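Kevden perception and planning – weekly minutes
April 9, 2025, small meeting room then moved to bench area for item 4
Minutes taken on a laptop with a dying battery, so short in places. Corrections to the usual thread by end of Friday please.

Present: perception (two), planning (two), control, tooling, data. Labelling dialled in from Pattinasarany, dropped out twice.
Apologies: Gritero integration side – their release day.

1. Last week's minutes
Accepted. One fix – the action on log rotation belonged to tooling, not data. Changed.

2. Actions carried over
– Timestamp offset between left and right gripper streams. Done, merged, offset now read from the session header and no longer hard coded. Control wants a unit test for the case where header is missing. Fair. Tooling to add.
– Replay viewer crashing on long sessions. Half done. Crash gone, but memory still climbs if you scrub backwards. Stays open.
– Rename of the config keys. Not started. Third week. Agreed to either do it or drop it, decision next week.
– Colour profile for the wrist cameras. Done.

3. Dataset status
Data reported 2959 episodes through the ingest check so far. 154 rejected at the check, 70 of those for pose tracking loss and 44 for a gripper width signal that flatlines. Rest is a mix, see the sheet.
Question whether flatlined width is a hardware thing or us. Control looked at a handful, thinks the parser is skipping the width packet when it arrives in the same tick as a pose update. If so they're recoverable without recapturing anything. Worth a day's work before anyone writes them off.
Pose loss ones are mostly fast turns near shiny surfaces. No quick fix. Planning would rather have them truncated at the loss point and kept than thrown out whole. Perception not keen, says truncated episodes teach the policy to stop halfway. Went round on this for a while. Left it as: keep truncated ones in a seperate split, don't mix into training until someone has run the comparison.

4. Thin object grasping
Main item, took most of the hour. Test set is the kitchen one, chopsticks and spoons on patterned cloth.

Perception walked through why the segmenter struggles. Long thin wooden items come out as two or three pieces wherever they pass over a print, and when several lie close together the tips merge into a single blob. Depth doesn't help much at that thickness. Current model treats a held stick and its neighbour as the same instance as soon as the tips are near each other, so the planner gets a grasp target with a width that makes no sense.

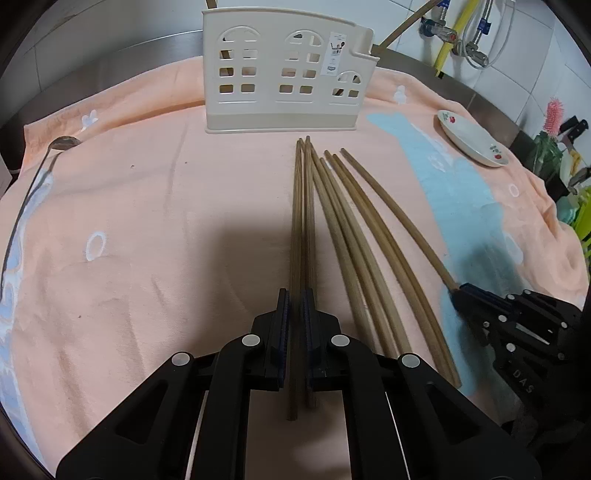 Item 4: chopsticks held in one gripper, tips meeting the others on the towel.

Discussion:
– Planning asked for a confidence per instance, not per pixel. At the moment they average the pixels themselves and it's junk for anything skinny. Perception can expose it, small job.
– Suggestion to fit a line or shallow curve to each fragment and join fragments that agree. Old fashioned but cheap. Tried on a branch already, joins most of the broken ones, also joins things it shouldn't when sticks fan out from nearly the same point. Needs an endpoint rule.
– Second gripper. When both tools are in view the far one gets masked as background and its jaw goes with it, along with whatever it has hold of. Mask should stop at the finger pads. Perception agrees, the mask is from the previous mount geometry and should of been redone in December.
– Two-handed case generally. Planner assumes only one hand owns an object at a time. Works for cups, falls over for sticks where each hand may be on a different one in the same pile. Planning wants an ownership table keyed on instance id. Control worried about ids swapping between ticks. Both right. Tracker has to be stable first.
– Control raised pinch force. Two sticks held together can roll against each other in the pads and the width reading barely moves. No slip signal in software today. Could look at small changes in pose of the held item relative to the fingers, once the mask is fixed. Parked.
– Labelling asked (before dropping out the second time) whether a pair of chopsticks is one object or two. Long pause. Decision: two objects, plus a group tag if held together. Labelling guide to be updated and the kitchen batch rechecked against it. Plain utensils like spoons are unaffected.

Agreed order: mask fix, then endpoint rule, then ownership table. Nothing on the planner side gets merged before the mask is in.

5. Planner timing
Planning showed the new collision check. Quicker on open counters, slower when there's tall clutter behind the target, eg a utensil holder. Reason is the distance field gets rebuilt on every replan. Should be cached and only the changed bit refreshed. Control reminded everyone that the controller holds last command if the planner is late, so late plans look like hesitation in the logs and data have been tagging them as operator pauses. Tag to be split in two.
No objection to the new check going in behind a flag, default off.

6. Tooling
– Adov build is green again. Cause was a pinned maths library on one machine only. Pin now in the lock file.
– Gritero want the export with quaternions in the other order. Again. Agreed to write the order into the file metadata and do no more conversions by hand.
– Request for a side by side view in the replay viewer, left and right streams plus the planner overlay. Everyone wants it. Goes after the memory fix.
– Please stop pushing session files into the code repo. Hook going in this week.

7. Any other business
– GPU box booking. Whoever has the overnight slot must release it in the calender when the job dies, two nights lost this fortnight.
– Labelling would like a better audio link. Noted.

Actions
Perception – redo far gripper mask; expose instance confidence; endpoint rule on the branch
Planning – draft ownership table, one page, no code yet; cache for distance field
Control – confirm the width packet theory and patch parser if right
Data – separate split for truncated episodes; split the pause tag
Tooling – missing header test; viewer memory; repo hook; export metadata
Labelling – guide update, recheck kitchen batch

Next meeting same time next week, small room if it's free. Item 4 goes first.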